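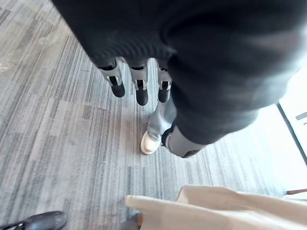 *Abb. 6-1: Stoffhülle, anthrazit, leicht faltig*

# 6 Waschen und Trocknen von Stoffhüllen

Dieser Abschnitt beschreibt die Aufbereitung von Hüllen, Schläuchen und Überzügen aus Gewebe oder Gestrick in der Waschmaschine Vimelley und im Trockenschrank Sandhu. Aufstellung, Wasseranschluss und elektrischer Anschluss sind in Kapitel 3 behandelt. Für Bettwäsche, Berufskleidung und Mopps gilt Kapitel 5.

Stand: 2021-01-07. Ersetzt die Fassung vom November des Vorjahres. Geändert wurden 6.3 (Dosierung) und 6.6 (Trocknen).

## 6.1 Zulässige Textilien

Im Programm »Hüllen« dürfen gewaschen werden:

- Gewebe und Gestricke aus Polyester oder Polyamid, auch mit Elasthananteil
- Mischgewebe mit Baumwolle, sofern das Pflegeetikett Maschinenwäsche erlaubt
- Hüllen mit Reißverschluss, Klettband oder eingenähtem Gummizug

Nicht zulässig sind:

- beschichtete Hüllen, deren Beschichtung Risse oder Ablösungen zeigt
- Hüllen mit fest eingenähten Metallbügeln
- Textilien, die mit Lösemittel, Öl oder Fett getränkt sind

> **WARNUNG – Brandgefahr.** Mit Lösemittel, Öl oder Fett getränkte Textilien können sich im Trockenschrank entzünden, auch nach dem Waschen. Solche Teile getrennt sammeln und nach den örtlichen Vorschriften entsorgen.

Fehlt das Pflegeetikett, ist beim Lieferanten der Hülle das Datenblatt anzufordern. Bis zur Klärung wird das Teil nicht gewaschen. Angaben des Lieferanten haben Vorrang vor den Werten in diesem Abschnitt.

## 6.2 Vorbereiten

1. Hülle vollständig abnehmen und auf einer sauberen Fläche ausbreiten.
2. Taschen, Umschläge und Säume auf Fremdkörper prüfen. Schrauben, Kabelbinder und Splitter entfernen.
3. Losen Staub absaugen. Keine Druckluft verwenden.
4. Reißverschlüsse schließen.
5. Klettbänder schließen. Lässt sich ein Klettband nicht mehr vollständig schließen, das Teil in einen Wäschesack geben.
6. Hülle auf links wenden. Ausgenommen sind Hüllen mit Beschichtung auf der Innenseite.
7. Nähte auf offene Stellen prüfen. Offene Nähte vor dem Waschen schließen lassen (siehe 6.8).
8. Teile nach Farbe trennen: dunkel, hell, weiß.

Dunkle Hüllen sind bei den ersten Wäschen grundsätzlich allein zu waschen. Schwarz und Anthrazit dürfen gemeinsam in die Trommel.

> **Hinweis:** Flusen haften an dunklen Gestricken deutlich stärker als an glatten Geweben. Baumwolltücher nicht zusammen mit dunklen Gestricken waschen.

## 6.3 Waschmittel dosieren

Die Werkseinstellung der Dosiereinheit ist auf das Flüssigwaschmittel Standent abgestimmt. Bei Verwendung eines anderen Mittels muss die Dosiermenge neu eingestellt werden (Kapitel 8).

1. Dosierfach bis zum Anschlag herausziehen.
2. Einsatz auf Rückstände prüfen und bei Bedarf mit klarem Wasser ausspülen.
3. Standent in das linke Fach füllen, höchstens bis zur unteren Markierung.
4. Das mittlere Fach bleibt leer.
5. Dosierfach schließen, bis der Riegel hörbar einrastet.

> **VORSICHT – Augenreizung.** Beim Umfüllen Schutzbrille und Handschuhe tragen. Nach Augenkontakt sofort mit viel Wasser spülen und ärztlichen Rat einholen.

> **ACHTUNG – Sachschaden.** Kein Weichspüler. Weichspüler setzt die Rückstellkraft von Elasthan herab und kann eine wasserabweisende Ausrüstung unwirksam machen. Chlorhaltige Bleichmittel sind ebenfalls nicht zulässig.

Bei hartem Wasser wird ein separater Enthärter in das rechte Fach gegeben. Die Menge richtet sich nach der Angabe auf dem Gebinde. Eine höhere Waschmitteldosis ersetzt den Enthärter nicht.

## 6.4 Trommel beladen

Die Höchstbeladung im Programm »Hüllen« beträgt 9 kg Trockengewicht. Sie liegt unter der Höchstbeladung der Normalprogramme, weil Hüllen viel Luft einschließen und beim Anlauf aufschwimmen.

1. Wäsche wiegen. Das Gewicht wird im Display nicht angezeigt.
2. Lange Schläuche einmal längs falten und locker einlegen. Nicht aufrollen.
3. Kleine Teile in einem Wäschesack sammeln.
4. Große und kleine Teile abwechselnd einlegen.
5. Türdichtung rundum auf eingeklemmten Stoff prüfen.
6. Tür schließen. Die Anzeige »Tür« erlischt.

Eine einzelne, schwere Hülle erzeugt eine Unwucht. In diesem Fall ein zweites Teil ähnlicher Größe und Farbe zuladen. Die Maschine bricht das Schleudern nach mehreren vergeblichen Verteilversuchen ab und meldet E-U.

## 6.5 Programm starten

1. Hauptschalter auf I stellen.
2. Programmwähler auf »Hüllen« drehen.
3. Mit der Taste **Temp** die Temperatur wählen. Voreinstellung ist 20 °C. Höhere Stufen nur wählen, wenn das Pflegeetikett sie zulässt.
4. Mit der Taste **Schleudern** die Drehzahl wählen. Voreinstellung ist 594 U/min. Für beschichtete Hüllen die Stufe »ohne« einstellen.
5. Taste **Start** drücken, bis die grüne Anzeige dauerhaft leuchtet.

Das Programm dauert in der Voreinstellung 57 Minuten. Zusätzliche Spülgänge verlängern die Laufzeit; die Restzeit im Display wird erst nach dem Wasserzulauf berechnet und kann bis dahin springen.

### 6.5.1 Teile nachlegen

Nachlegen ist nur möglich, solange im Display das Türsymbol angezeigt wird.

1. Taste **Pause** drücken.
2. Warten, bis die Trommel steht und die Tür entriegelt.
3. Teil einlegen, Tür schließen, **Start** drücken.

### 6.5.2 Programm abbrechen

1. Taste **Pause** gedrückt halten, bis »Ende« erscheint.
2. Abpumpen abwarten.
3. Tür öffnen. Bleibt Wasser in der Trommel, die Notentleerung nach Kapitel 9 durchführen.

> **WARNUNG – Verletzungsgefahr.** Niemals in die drehende Trommel greifen. Die Türverriegelung nicht überbrücken.

### 6.5.3 Parameter mit Editz ändern

Abweichende Werte für Temperatur, Spülgänge und Drehzahl können mit der Bediensoftware Editz als eigenes Programm gespeichert werden. Dafür ist die Berechtigungsstufe »Technik« erforderlich. Das Werksprogramm »Hüllen« lässt sich nicht überschreiben – Änderungen werden immer unter einem neuen Namen abgelegt.

1. Maschine über die Serviceschnittstelle verbinden.
2. In Editz **Programme > Kopieren** wählen und »Hüllen« markieren.
3. Neuen Namen eingeben. Umlaute werden im Display als Doppelvokal dargestellt.
4. Werte ändern und **Übertragen** wählen.
5. Verbindung erst trennen, wenn die Maschine »OK« meldet.

## 6.6 Trocknen

Hüllen aus diesem Abschnitt werden im Trockenschrank Sandhu hängend getrocknet. Trommeltrockner sind nicht zulässig.

1. Hüllen direkt nach Programmende entnehmen.
2. Teile ausschütteln und auf rechts wenden.
3. Säume und Bündchen mit der Hand in Form ziehen.
4. Schläuche am weiteren Ende aufhängen. Klammern nur am Saum ansetzen.
5. Zwischen den Teilen eine Handbreit Abstand lassen.
6. Stufe »Schonend« wählen und Tür schließen.
7. Nach Ablauf Säume, Bündchen und Klettbänder auf Restfeuchte prüfen.

Sind einzelne Stellen noch feucht, den Vorgang auf Stufe »Lüften« fortsetzen. Stufe »Intensiv« ist für Elasthan nicht freigegeben.

Leichte Falten im Gewebe sind nach dem Trocknen zulässig und beeinträchtigen die Verwendung nicht. Bügeln ist nicht vorgesehen. Knicke in beschichteten Hüllen hingegen sind Ausschlusskriterium, siehe 6.7.

## 6.7 Sichtprüfung und Aussonderung

Jedes Teil ist nach dem Trocknen bei guter Beleuchtung zu prüfen. Auszusondern ist eine Hülle bei:

- Löchern oder durchgescheuerten Stellen
- gebrochener oder geknickter Beschichtung
- Bündchen ohne Rückstellung
- unlesbarer Kennzeichnung
- mehr als 20 dokumentierten Waschzyklen, sofern der Lieferant keinen anderen Wert nennt

Helle Schimmer auf dunklem Stoff sind vor der Aussonderung unter seitlichem Licht zu beurteilen. Waschmittelrückstände lassen sich mit einem feuchten Tuch abnehmen, Scheuerstellen bleiben sichtbar. Bei Rückständen einen zusätzlichen Spülgang ohne Waschmittel fahren und die Dosierung nach 6.3 prüfen.

Die Waschzyklen werden im Wäschebuch oder in Editz unter **Bestand** eingetragen. Beide Verfahren dürfen nicht gemischt werden.

## 6.8 Störungen im Programm »Hüllen«

| Anzeige / Befund | Mögliche Ursache | Maßnahme |
|---|---|---|
| E-U | Unwucht | Wäsche auflockern, zweites Teil zuladen |
| E-Z | Kein Wasserzulauf | Hahn öffnen, Zulaufsieb reinigen |
| E-P | Abpumpen gestört | Flusensieb reinigen, Ablaufschlauch prüfen |
| Starker Schaum | Überdosierung | Spülgang ohne Waschmittel, Menge verringern |
| Flusen auf dunklem Stoff | Falsche Mischung der Wäsche | Getrennt waschen, Flusensieb reinigen |
| Offene Naht | Verschleiß | Mit Polyestergarn nachnähen, Zyklus vermerken |

Tritt dieselbe Meldung nach der Maßnahme erneut auf, Maschine am Hauptschalter ausschalten, Wasserhahn schließen und den Kundendienst verständigen. Seriennummer und Anzeigecode bereithalten.

## 6.9 Lagern

1. Nur vollständig trockene Hüllen einlagern.
2. Hüllen liegend oder locker gefaltet ablegen, beschichtete Teile hängend.
3. Vor direkter Sonneneinstrahlung schützen.
4. Keine Gegenstände auf den Hüllen abstellen.

Redaktion: Razia Minhas. Technische Prüfung: Adalberto Sales.

Weiter mit Kapitel 7, »Reinigung der Maschine«.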